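Home | Rooms & Sheds | Interviews | Back Issues | Contact

The Room Where Things Get Put Down

The owner of the back room at Brunulau has a rule about floors, which is that they should be visible. She has been losing this argument since March, when she moved her work and her laundry into the same four walls in Hallthorpe and told her friends it would be temporary.

"People ask about paint colors," she says. "I tell them to look at the cords first. Paint never tripped anyone."

She picked pegboard for the same reason everyone does, and hers came on casters. A big white panel with hundreds of holes in it promises a person a new life. "I bought 200 hooks. I don't own 200 things I'd want to look at." The tile around it is glossy and beige-brown, and shows off every loop of black cable lying on it.

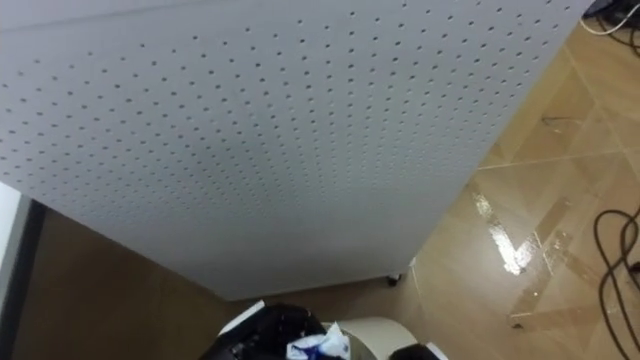
On buckets and jugs

Ask her what a small room needs and she skips shelving entirely. She wants one white plastic container with a handle, and she wants it moving. Something carried is something that isn't on the floor. "A bucket that sits still fills up with clothespins and a flashlight. I've seen it happen in one afternoon."

The washing machine shares a wall with the long white curtain and a red fire-extinguisher box, and the box has become a shelf, with a white carton on top. Does she approve? She does not. "Any flat surface below the shoulder is a shelf. You can fight that or you can go have lunch."
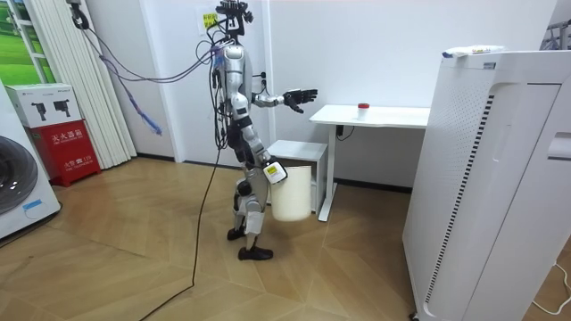
Wood floors and water

The herringbone boards were the splurge. Her quote from Fontana, the flooring place, came to $1786, and she got it down to $782 by taking what was left over from somebody's hallway and laying it herself. She still talks about the difference the way other people talk about a fish.

Having a washer on a wood floor is, she admits, a thing her sister has opinions on. "So I'm careful with anything that has a handle and a lid. Walk it across, don't swing it, and put it down on something." Her other advice is to keep the window side light. The blinds reach almost to the floor, and she likes them there - they make a short wall look like it has plans.
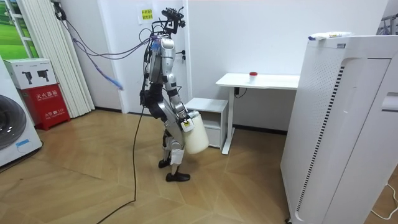
The desk, for now

We end up talking about the desk, as I suspect all her visitors do. It's white, it stands on flat metal feet, and there's a low white cabinet tucked partly under one edge. The cabinet top is bare and she would like that noted.

"One cup," she says. "That's the limit. Two cups is a meeting."

She wiped the desktop down twice while I was asking about the cabinet, using a cloth and a spray from Drakeck that smells like a lemon's lawyer. White furniture, she says, gives you no place to hide a crumb.

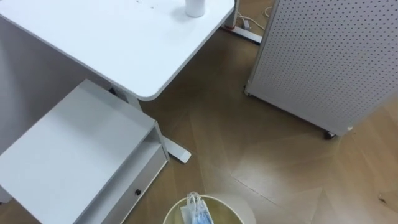
She does plan to deal with the cables. There is a box of clips, and the clips are in a drawer, and she knows which drawer. When I asked for a date she went to check on the wash.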